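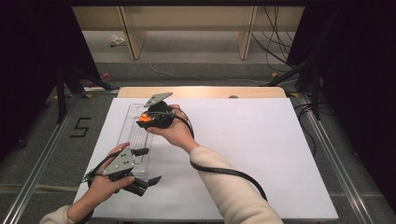
Two hand-held grippers and a clear plastic tray on a white sheet.

JUHL CONFIRMS FEBRUARY OPENING OF VARIETY SHOW JARORURA AT THE PURKERO THEATER

New sound, rigging and changeover plan allows nine acts to run without a house curtain

Production company Juhl will open its touring variety show Jarorura at the Purkero Theater in February. The show runs in two parts with a single intermission and combines comedy, close-harmony singing, ventriloquism, acrobatics, impressions and a resident eight-piece band. It is scheduled for 74 performances, all at the Purkero, before the set is struck and re-measured for touring.

Jarorura was first staged as a one-night bill in a converted bus depot. The version opening in February has been rebuilt for a house with 2,000 seats on three levels. The running order, the band arrangements and most of the scenery are new. Four of the original acts have been kept.

Tickets are on general sale from the Purkero box office at 10 a.m. on the first business day of the month before opening.

The bill

The show is led by a host who stays on stage for most of both parts and performs short comedy material between acts. Each act has a fixed slot of between six and 14 minutes. The host segments are variable and are used to absorb any overrun, so that the first part comes down within two minutes of its printed time.

The first part contains the opening band number, an impressionist, a hand-balancing duo, a close-harmony trio and a comedy magic act. The second part contains a ventriloquist, a tap quartet, a solo comic and an aerial act, followed by a finale for the full company. The comic slot is filled by a different guest each week. Guest names will be announced by the Purkero on a rolling schedule and are not part of this release.

The band is on stage throughout, on a two-level riser at the rear. Brass and woodwind sit on the upper level. Drums, bass, keyboard and guitar are on the lower level, with the drum kit offset to the left to leave a center entrance clear.

Staging and changeovers

The main technical change from the depot version is the removal of the house curtain as a working cloth. It will be used at the start of the show and at the intermission only. All other changeovers take place in view of the audience or behind one of three gauzes hung at different depths.

The target for each changeover is 40 seconds. The longest, into the aerial act, is set at 95 seconds and is covered by a host segment played in front of the downstage gauze. During this time the crew removes the tap floor, lays the landing mats and completes the rigging check. The aerial point cannot be made live until both the head rigger and the performer have signaled to the stage manager.

"We timed every changeover in the rehearsal room with the real furniture and the real crew, and then added ten percent for the first week," said Sumathi Sastry, technical director for Juhl. "The aerial change is the only one I would call tight. If the rigging check takes longer, the host has another two minutes of material and the band has a vamp. There is no version of the cue sheet where the rigger is asked to hurry."

The tap floor is built in 12 sections that lock together from the underside. Each section has a contact microphone fixed at its center. The sections are numbered and must go down in the same order at each performance, as the microphone lines are patched to matching channels on the sound desk.

Scenery has been kept light. Apart from the band riser, the tap floor and the magic cabinet, no single piece requires more than two crew members to move. The finale staircase travels on a manual track and is pinned at both ends before anyone steps on it.

Sound

Sound for Jarorura has been designed for speech first. In the depot version, audience members toward the rear reported that the impressionist and the ventriloquist were hard to follow over the band's underscore. For the Purkero, the band mix and the voice mix are sent to separate loudspeaker groups, and the voice group can be raised without changing the level of the music.

Small delay loudspeakers have been added under both balconies. Their timing was set from measurements taken at the front, middle and last rows of each level. Final adjustments will be made at the preview performances, when the seats are full and the room absorbs more sound.

The host, the impressionist and the comic use hand-held microphones. The trio works on three stands set close together. The ventriloquist uses a single headset microphone, and there is no microphone in or near the puppet. Acrobatic and aerial performers carry no microphones.

Cueing

Lighting, video and recorded sound are triggered from Jidier, a cueing package that Juhl has used in rehearsal for this production and is now taking into a full run for the first time. Jidier holds the cue list for all three departments in one file. The stage manager calls each cue by voice over headset, and an operator in each department confirms it before it runs.

Band numbers are played live without a click track, with one exception. The tap quartet's second routine is synchronized to video and uses a click fed to the drummer and the band leader. If the video fails, the click is cut and the routine continues under a fixed lighting state.

Host segments are treated as open blocks in the cue list. An open block has a start cue and an end line but no running time. The operators hold their current state until the stage manager hears the end line and calls the next cue. The host has agreed to a fixed end line for each segment. Anything before that line may change from one night to the next.

The full cue list is backed up after each performance to a second machine at the sound desk. Either machine can run the show alone.

Rehearsal and previews

The company rehearses in sections for three weeks. Individual acts join in order of changeover difficulty, beginning with the aerialists and ending with the solo comic, who needs only a microphone, a stool and a glass of water. The band joins in the second week.

Technical rehearsals at the Purkero last for five days. The first day is reserved for rigging and the laying of the tap floor. Performers are called from the second day onward. Two dress rehearsals are planned, the second with an invited audience seated on the upper level only, so that sight lines and delay timing can be checked from the farthest seats.

Previews are sold at a reduced price. Running order and running time may change during previews. The show may also be stopped for technical reasons during a preview, in which case the house lights will be raised and an announcement made from the stage.

Running time and audience information

The first part runs for 58 minutes and the second for 62 minutes, with an intermission of 20 minutes. Evening performances begin at 7:30 p.m. and matinees at 2:30 p.m. Doors to the seating area open half an hour before each performance.

Latecomers will be admitted at the end of the opening band number and again after the hand-balancing duo. There is no admission during the second part until the tap floor has been laid.

The show includes haze, one blackout of eight seconds and a short sequence of flashing light in the finale. There are no pyrotechnics. The comedy magic act invites one member of the audience onto the stage. Seats in the front two rows of the lower level may be lit during this act.

Captioned, audio-described and relaxed performances are planned. The relaxed performance keeps the house lights at a low level, removes the flashing sequence and holds the band to a lower volume. A touch tour of the stage will be offered before the audio-described performance and must be booked through the box office.

Touring version

Juhl intends to tour Jarorura after the Purkero run. The touring set will use the same tap floor and band riser. The finale staircase will be replaced with a narrower unit in two parts – the present one does not fit through a standard scene dock door without being tilted. The three gauzes will be reduced to two in houses with less stage depth.

Receiving houses need a rated overhead point for the aerial act. Where no such point is available, the act will be replaced with a ground-based routine by the same performers. Technical specifications for receiving houses will be issued once the Purkero run has opened and the measured changeover times are available.

Tour venues will be announced separately.

Notes for editors

Jarorura is a two-part variety show produced by Juhl. The title is set in regular type with a capital J and takes no article.

Interviews with Sumathi Sastry on the staging, sound and cueing of the show can be arranged through the Juhl press office. Interviews with performers are available from the start of technical rehearsals, subject to call times.

Press seats are allocated for the opening performance only. Requests should state the name of the publication, the name of the reviewer and any access requirements. Photography and recording are not permitted during performances. A photo call will be held on stage before the second dress rehearsal and will include the tap quartet, the trio and the finale.

ENDS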